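Negash Lab Compares Two Controllers on Twin-Arm Bench

The Negash automation lab has begun a side-by-side trial of two arm controllers, the Tusik and the Vallel, on its enclosed two-arm table. The trial covers 269 pick attempts per controller, all with parallel-jaw grippers and the same set of toy food, rings and kitchen items. 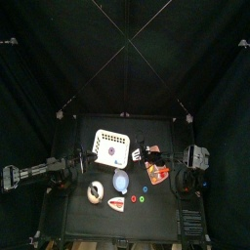 Both controllers receive the same joint commands at 90 Hz. Position error is logged at each joint, and jaw force is logged only at closing. Etenesh Fikre, who wrote the test plan, set a limit of 19 ms on command delay. Any attempt over that limit is repeated and the first run kept in a separate log.

Wrist cameras are being checked in the same runs. The basket is the harder target for them, with its slotted walls and glossy white plastic. 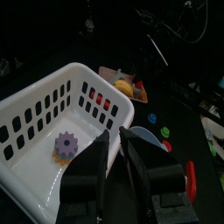 Page last changed: Monday, January 28, 2019

The foam gears are used to test depth estimates on thin stacked parts. "The error we care about is one gear thick," said Fathima Dissanayake, who handles camera calibration. Exposure is fixed for each block of runs.

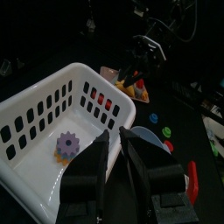

Bivgate supplied the logging software. The first block produced 1,957 log files, which Shewit Asfaw is sorting by controller and arm. Results are due in June.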